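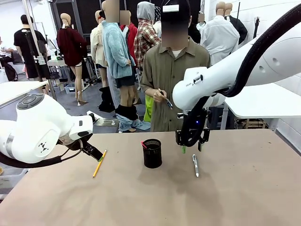
At the packing bench: two arms, one pen holder and the pens still to be dealt with.

NOTES FROM THE FLOOR: THE ARMS ARE STAYING

The trial was supposed to wrap up in September. It has now been extended, which those of us who have worked at Nunano for a while recognize as the company's way of saying yes.

For anyone who only comes down for the coffee machine: the two white arms are learning the desk sets. A desk set is a mesh holder plus whatever pens and pencils the order calls for, and we ship a lot of them, mostly to offices that will lose the pens within a month. The Masita order alone was 3,000 sets. Until this spring every one of them was filled by hand, by people who could do it while arguing about lunch.

The arms can't argue about lunch. They also can't yet keep up with anyone who can. On their best shift so far they finished 509 sets, and the same shift included a long stretch in which the left arm went after one pencil with the dedication of a cat at a closed door. Pencils roll. Pens with clips don't, much, and the software has developed what looks a lot like a preference.

What has changed for the rest of us is less dramatic than the rumors. No one has been moved off packing. The job at that bench has turned into something between teaching and babysitting: you lay out the pens, you watch, you step in when a gripper closes on air, and you log it. Rocha, who supply the software, want every miss logged. We are up to 2,458 entries. The comments column started out very professional and is now worth reading on your break.

Opinions are split. The people with bad wrists are in favor, and have been since the first day. Others miss the rhythm of the old bench and find that watching a machine do your job slowly is more tiring than doing it fast. Both groups agree about the stool, which is too low. A new one has been requested. It was requested in May.

The pay question came up at the last floor meeting, as it should. Bench time with the arms now counts as a skilled shift, after two rounds of asking. If your slip doesn't show it, take it to the office and bring the slip with you.

Next up is the Hellex order, which mixes pencils, ballpoints and erasers in the same holder. The arms will start with a batch of 50 sets and the hand benches will do the rest, so please don't cancel any overtime plans on their account.

Sign-up for the next round of bench training is on the board by the lockers. It takes one afternoon — bring your own pen, and expect to have it sorted.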